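9 January 2020

Jikalside workshop, dye bench. Second go at the walnut hull bath.

Hulls were picked up under the Flernotdale trees in October and have been sulking in a lidded bucket ever since. Smell now beyond description, though the people upstairs have had a try. Strained through old net curtain, twice. Kept the liquor and gave the sludge to the compost, which has done nothing to deserve it.

Wool: 7 skeins of the Fiore four-ply, scoured last night. Water 2000 ml to start, topped up when the skeins began to poke out and look reproachful. Brought up slowly to 76 degrees and held there for 2 hours. The old notes say "simmer gently", in my own handwriting, so I can't even blame someone else for the felted batch.

Colour at one hour: weak tea. Colour at the end: strong tea, almost a proper brown. The Meltura sample card calls this shade Autumn Bark and charges accordingly. I am calling it brown.

One skein has come out stripy where I tied the figure-of-eights too tight. Will claim it was on purpose if it dries nicely.

Iron dip still to try on half a skein. Go easy: last time it went from brown to drain in the time it took to find a spoon.
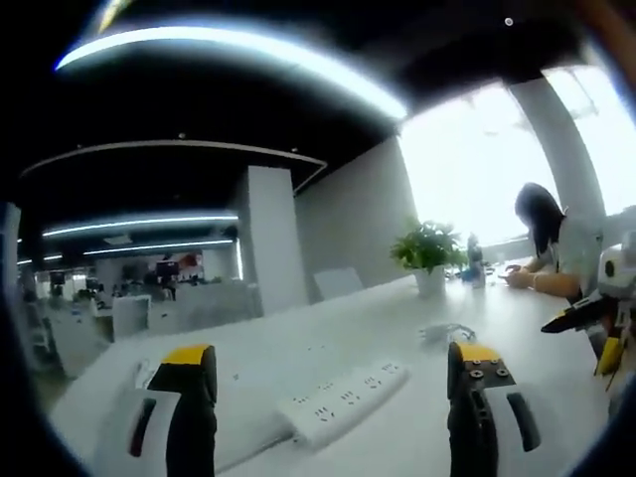 Rinse water ran clear on the fourth change. Skeins are on the rack over the sink, so please wash mugs elsewhere. Leftover bath is in the blue bucket with the lid taped down. It is not coffee.

To do: label the skeins before I forget which is which, buy more gloves, cut light-test strips and tape them in the south window.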